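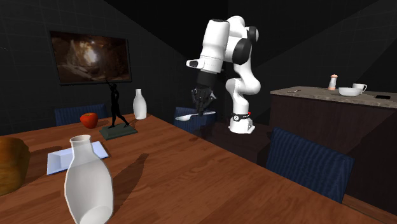
Collmont Core Repository - Frequently Asked Questions

What does the repository hold?
Slabbed and whole core, drill cuttings, thin sections and paper well files. Most of the material comes from oil and gas wells. A smaller set comes from water wells and mine exploration holes.

Who can request samples?
Faculty, enrolled graduate students and outside researchers with a written project plan. Undergraduates may request samples through a faculty sponsor. Operators who donated core keep access to it under the terms of their donation agreement.

How do I find out whether a well is in the collection?
Search the Terno catalog by well name, operator or API number. Older wells may be listed under the name of the first operator only. If a search returns nothing, try the section, township and range before you write to us.

Can I view core before I ask for samples?
Yes. Submit a viewing request with box numbers and depths. Allow four working days for boxes to be pulled. Requests received after noon are logged the next morning. The layout room is closed on Monday.

How much material can I take?
Plugs are limited to three per foot of slabbed core. Cuttings are limited to 2 grams per interval. No sample is cut from an interval where less than one-third of the original core is left.

Who cuts the plugs?
Repository staff. Tell us the plug diameter and whether you need horizontal or vertical plugs. Water is the default cutting fluid - if your samples contain swelling clays or salt, ask for mineral oil on the form.

Are core depths the same as log depths?
Usually not. Depths on the boxes are driller's depths. Where a core gamma scan exists, the shift is given in the Notes field in Terno.

Do I have to share my results?
Yes. Send the data and any leftover material within two years of the sample date. Thin sections made from our core remain repository property. Extensions are approved by the curator, Hermenegildo Olvera.

What file formats do you accept?
CSV for tables, LAS for logs and TIFF for thin section images. Kimia project files must be exported first.

Is the Çetinkaya donation open?
In part. The cuttings are open. The core is still being reboxed and will be added to the catalog in July.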